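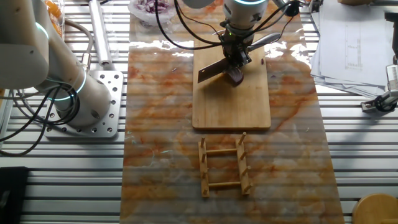

Two Arms and a Kitchen Knife: An Interview on the Trerkau Bench Package

Institutions that wish to study food preparation with robot arms have usually had to assemble their own equipment. The Trerkau bench package, offered by Mevmont, is intended to shorten that work. It consists of 2 arms, a slotted aluminum table, mounting plates, grippers and a service agreement. Etenesh Chala manages the package at Mevmont and spoke with us in March about what the customer receives and what remains the customer's responsibility.

Chala began with the choice of task. Cutting on a board is the first exercise in the manual, and onions are the recommended material. "An onion comes apart in layers, and the layers slide," she said. "A customer who has worked through onions has met most of the problems that will come up later with other vegetables."

The knife is an ordinary kitchen knife. Mevmont considered supplying a blade with a special mount and decided against it after trials with the first customers. According to Chala, laboratories wanted to change knives freely and to buy replacements locally. The gripper therefore closes on the handle, and the manual gives 6 checks to be made before the arm is allowed to move with a blade in place. The checks must be repeated whenever the knife is removed for washing.

Asked about the time needed for installation, Chala was careful. The arms are bolted to perforated plates, which allows their spacing to be changed, but each change requires a new calibration. "We tell customers to settle the layout first and to leave it alone for the first month," she said. "Those who move the base every few days spend their time on calibration and very little on cutting."

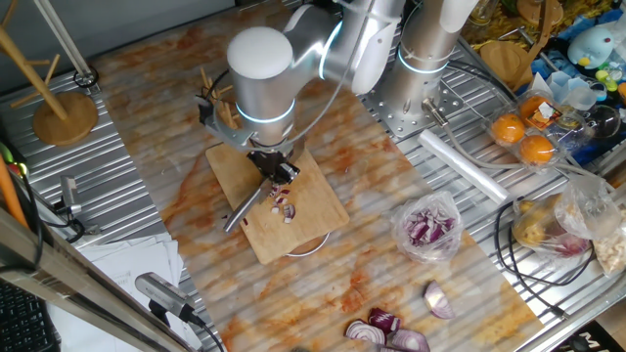
Service and Training

The standard agreement provides 17 hours of instruction, divided between the customer's site and the Mevmont office in Badlow. Operators learn to guide the arms, to stop them safely and to write a simple task of their own. Chala stated that the office answered over 131 support requests during the past year, the largest share of them concerning cables. She advises customers to plan cable routes before the work surface is laid out.

Food and cleaning supplies are not included, and neither are cutting boards. The Phillips edition, prepared for teaching kitchens, adds a second set of gripper pads and a printed course book. Its arms and table are the same as those in the standard package.

Chala also described the limits of the product. It is sold for research and instruction only, and food cut on the bench should not be served. A trained operator must be present whenever a blade is mounted. Uniform dice cannot be promised. "The result depends on the knife, the onion and the program," she said. "We can support the program."

Inquiries about the package may be addressed to the Badlow office, which also arranges visits for institutions considering a purchase.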